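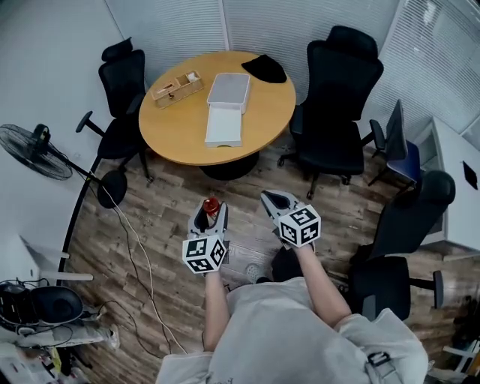 Birte Ohlsen
Datenpflege und Dokumentation

Obstbaumkartierung Flusmont
README zum Datensatz, Version 2
Stand: 23. Januar 2018

Inhalt

Der Datensatz enthält die Aufnahme der hochstämmigen Obstbäume auf den Streuobstwiesen der Gemarkung Flusmont und des angrenzenden Ortsteils Vistow. Erfasst sind 948 Bäume auf 70 Flurstücken. Zu jedem Baum gibt es einen Eintrag mit Standort, Obstart, Sorte (soweit bestimmt), Stammumfang, Vitalität und Pflegezustand. Halbstämme, Spaliere und Bäume in Hausgärten sind nicht enthalten, auch wenn der Garten unmittelbar an eine Wiese grenzt. Bei einigen Flurstücken am Ortsrand von Vistow war diese Grenze schwer zu ziehen, dort steht ein Hinweis im Feld bemerkung.

Dateien

baeume.csv: Haupttabelle, eine Zeile je Baum
flurstuecke.csv: Angaben zu den Flächen, verknüpft über flur_id
sorten.csv: Liste der Sorten mit Synonymen
bluete.csv: Beobachtungen zum Blühbeginn, nur für einen Teil der Bäume
aenderungen.txt: Korrekturen gegenüber Version 1

Alle Tabellen sind in UTF-8 gespeichert. Trennzeichen ist das Semikolon, Dezimalzeichen das Komma. Wer die Dateien mit englischen Voreinstellungen einliest, muss beides angeben, sonst werden die Umfänge als Text übernommen.

Felder in baeume.csv

baum_id: fortlaufende Kennung, bleibt über die Versionen hinweg gleich
flur_id: Kennung des Flurstücks
x, y: Koordinaten in Metern, UTM Zone 32N
art: apfel, birne, zwetschge, kirsche, walnuss, sonstige
sorte: Sortenname nach sorten.csv oder leer
sicherheit: sicher, wahrscheinlich, offen
umfang: Stammumfang in Zentimetern, gemessen in einem Meter Höhe
vitalitaet: Stufe 1 (vital) bis 5 (abgestorben)
pflege: gepflegt, teilweise, ungepflegt
mistel: ja, nein
hoehle: ja, nein
bemerkung: freier Text

Leere Felder bedeuten „nicht erhoben“. Ein „nein“ bei mistel oder hoehle bedeutet, dass danach gesucht und nichts gefunden wurde. In Version 1 wurde beides vermischt. Die betroffenen Zeilen sind anhand der Feldbögen nachgetragen worden; wo der Bogen keine Auskunft gab, ist das Feld jetzt leer.

Erhebung

Die Aufnahme erfolgte flurstückweise zu Fuß. Für die Eingabe im Gelände wurde Hurdale verwendet, in der Formularfassung ohne Kartenhintergrund. Die Positionen stammen aus den Tablets und sind unter dichten Kronen ungenau. Auf den alten Wiesen mit regelmäßigem Pflanzabstand wurden sie nachträglich an die Reihen angepasst, auf den übrigen Flächen nicht. Ob angepasst wurde, steht in flurstuecke.csv im Feld reihe.

Gemessen wurde mit dem Maßband. Mehrstämmige Bäume sind mit dem stärksten Stamm eingetragen, die übrigen Stämme stehen in der Bemerkung. Bei Bäumen mit einer Wulst oder Veredelungsstelle auf Messhöhe wurde unmittelbar darunter gemessen.

Die Vitalität wurde im belaubten Zustand eingeschätzt. Stufe 3 ist die unschärfste: Manche Bearbeiter haben sie für jeden Baum mit Totholz vergeben, andere erst bei deutlich verlichteter Krone. Für Auswertungen empfiehlt es sich, die Stufen 2 und 3 zusammenzufassen.

Sorten

Bestimmt wurden 34 Sorten, überwiegend Äpfel. Die Bestimmung erfolgte an reifen Früchten, bei fehlendem Behang am Baum selbst oder nach Auskunft der Bewirtschafter. Der letzte Fall ist immer mit „wahrscheinlich“ gekennzeichnet. Lokale Namen wurden aufgenommen, wie sie genannt wurden, und in sorten.csv einem gebräuchlichen Namen zugeordnet, wenn das ohne Zweifel möglich war. Zwei Namen aus Vistow ließen sich nicht zuordnen und sind unverändert geblieben.

Für strittige Fälle lagen Vergleichsfrüchte der Baumschule Mahlangu vor. Genetische Untersuchungen hat es nicht gegeben.

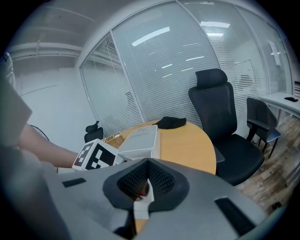
Der Stammumfang allein tauge nicht als Ersatz für das Alter, und das Feld verleite genau dazu, schrieb ein Nutzer der ersten Version. Der Einwand trifft zu. Auf den mageren Böden oberhalb von Vistow stehen Bäume, die nach den Pflanzlisten so alt sind wie die kräftigen Exemplare im Tal und nur einen Bruchteil ihres Umfangs haben. Ein Altersfeld wurde trotzdem nicht ergänzt, weil Pflanzlisten nur für wenige Flächen erhalten sind. Wo ein Pflanzjahr belegt ist, steht es in flurstuecke.csv im Feld pflanzung und gilt dann für den ursprünglichen Bestand, nicht für Nachpflanzungen.

Derselbe Nutzer regte an, die Unterlage mit aufzunehmen. Am stehenden Altbaum ist sie in den meisten Fällen nicht zu erkennen. Das Feld bleibt vorerst weg.

Blühbeginn

Die Tabelle bluete.csv umfasst nur Bäume, die im April mindestens zweimal aufgesucht wurden. Eingetragen ist der Tag, an dem die ersten Blüten vollständig geöffnet waren. Zwischen zwei Besuchen wurde nicht interpoliert. Der tatsächliche Blühbeginn kann also früher liegen als der notierte Tag. Kirschen sind unterrepräsentiert, sie standen beim ersten Rundgang zum Teil schon in voller Blüte und wurden dann ausgelassen.

Bekannte Mängel

Flurstücke mit Beweidung konnten teilweise nur vom Zaun aus aufgenommen werden. Der Umfang fehlt dort, die Koordinaten sind geschätzt (Feld lage = zaun).

Am Nordhang wurden einige Bäume doppelt erfasst und in dieser Version zusammengeführt. Die weggefallenen Kennungen stehen in aenderungen.txt und werden nicht neu vergeben.

Walnüsse wurden anfangs unter „sonstige“ geführt. Die Umstellung ist vollständig in baeume.csv, in den älteren Bemerkungen taucht die frühere Einordnung noch auf.

Das Feld pflege beschreibt nur den Schnitt. Über die Mahd der Wiese sagt es nichts aus.

Bilddaten

Die 2.000 Fotos von Früchten, Blättern und Rinde sind wegen ihrer Größe nicht Teil des Pakets. Sie werden auf Anfrage bereitgestellt. Die Dateinamen beginnen mit der baum_id, danach folgt ein Kürzel für den Bildinhalt (f, b oder r).

Nutzung und Weitergabe

Die Tabellen dürfen für nicht gewerbliche Zwecke genutzt und verändert werden, wenn die Obstbaumkartierung Flusmont als Quelle genannt ist. Angaben zu Eigentümern sind nicht enthalten und werden auch auf Anfrage nicht herausgegeben. Die Koordinaten der Bäume mit Höhlen sind in der öffentlichen Fassung auf den Mittelpunkt des Flurstücks gesetzt.

Korrekturen bitte mit baum_id und kurzer Begründung melden. Bei Sortenbestimmungen hilft ein Foto der aufgeschnittenen Frucht. Gemeldete Änderungen werden gesammelt und mit der nächsten Version eingearbeitet.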